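Surnbridge Practice Code for Robotic Suturing

The Surnbridge Practice Code, usually shortened to the Surnbridge Code, is a set of rules for bench practice in robotic suturing on synthetic tissue. It covers how practice pads are prepared and replaced, how needles and thread are handled, how stitches are judged, and what records are kept of each attempt. It applies to work done by a person at a console and to work in which part or all of the motion is automated. It doesn't apply to surgery on patients or to animal tissue.

The code takes its name from the training center at Surnbridge where the first version was drafted. It is voluntary. Centers that adopt it agree to follow the required clauses and to say so in any report that uses their results.

History

The first draft was written by Cuiping Meng and Deming Duan, who wanted trainees at Surnbridge and at the smaller center in Drukville to be marked the same way. Until then, Drukville had scored stitches by time alone, and Surnbridge had used a written comment from the supervisor. A trainee who moved between the two often had to start over.

The draft was short and dealt mostly with knots. Yuxi Jia added the sections on pad wear and thread waste after a review of recorded sessions showed that the same pads were being used long after the surface had torn. The part on automated motion came last. It was written with engineers at Hao, a software group that had been testing programmed stitching on the same benches, and it took longer to settle than the rest of the code put together.

The current version is the second. It was released in September and replaced the first in full.

Scope and terms

The code uses "attempt" for one full stitch, from the first entry of the needle to the cutting of the tails. A "session" is any number of attempts made on one pad without the instruments being removed. A "row" is a line of interrupted stitches along a single cut. These terms are used the same way throughout, and centers are asked not to replace them with local ones in shared records.

"Supervised automation" means that a program moves the instruments while a person watches and is able to stop them. "Unsupervised automation" is defined but not permitted under the code.

Pad preparation

A pad must lie flat and be fixed so that it can't slide when thread is pulled. The cut is made before the session begins. Colored fluid may be used along the cut to make the work look more like live tissue, but it isn't required, and a center that uses it must use it for all trainees in the same group.

Pads may be used more than once. A second row should be placed far enough from the first that the stitches don't pull on each other. A pad is withdrawn when the surface tears under normal tension, or when old needle holes make it hard to tell which belong to the present attempt. Under the first version a pad could hold any number of rows. The present limit is 2.

Needle and thread handling

The needle is to be gripped by the body and never by the tip. Thread may be held by either instrument, but the code warns against gripping the part that will remain in the stitch, where the jaws can crush or fray it. If it must be gripped there, the attempt is marked.

Two instruments are used for every knot. When one is pulling, the other should be either holding the opposite strand or resting clear of the stitch. Jaws that aren't in use are kept closed and in view. Movement of an instrument outside the camera's view is treated as a fault even if nothing is touched.

Cut thread is a common source of error. A loose end can be picked up by mistake or drawn into a new knot, and a program that looks for dark lines on a pale surface may take it for the working strand. The code asks that fragments be cleared between sessions, and between attempts when supervised automation is in use.

Judging stitches

Each attempt is scored out of 10. Points are given for even spacing, equal distance from the cut on both sides, a knot that lies flat, and tails of usable length. Time is recorded but doesn't affect the score. This was the clause Drukville objected to most, and the second version allows a center to publish times in a separate table.

Stitches are judged after the instruments have been withdrawn. A judge may not score a session that he or she supervised. Where two judges differ by more than 2 points, a third looks at the same pad.

A trainee is recorded as having completed the basic course after 100 scored attempts. Failed attempts count toward this total.

Automated motion

A program may be used for a single step, such as pulling the thread through, or for a full stitch. The record must show which steps were automated. If the person at the console takes over partway, the attempt is logged as mixed and can't be counted in the results of either method.

The supervisor must have a stop control within reach at all times and may have no other task during the session. After a stop, the instruments are opened and backed away by hand before the program is allowed to run again. Restarting from the middle of a knot isn't permitted.

Criticism

Xiaoyan Yu has argued that the clearing rule makes practice too tidy and leaves trainees unready for a crowded field. Boyang Qin, who worked on the Ukier recording system, has said that the logging rules are sound but take too much time in a small center. Neither point led to a change in the second version.

Record images

The code calls for a still image to be kept with the log of each session, taken from the fixed camera and showing both instruments. Reviewers use it to check spacing and to look for faults in thread handling that a score alone wouldn't show. Loose thread is marked on the review sheet by position, so the short curled piece at the upper left of the pad and the hooked piece lower on the left side would each get an entry. The long black loop between them and the central stitches is treated separately, as it runs to the wrist of the lower instrument. Stitches away from the main cut are listed under their own row.

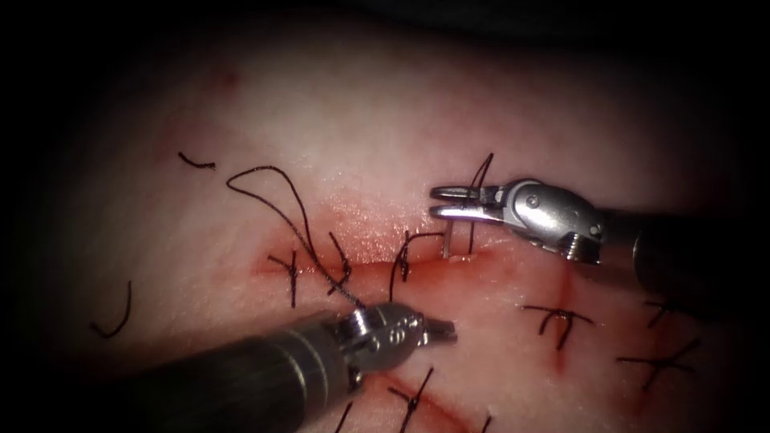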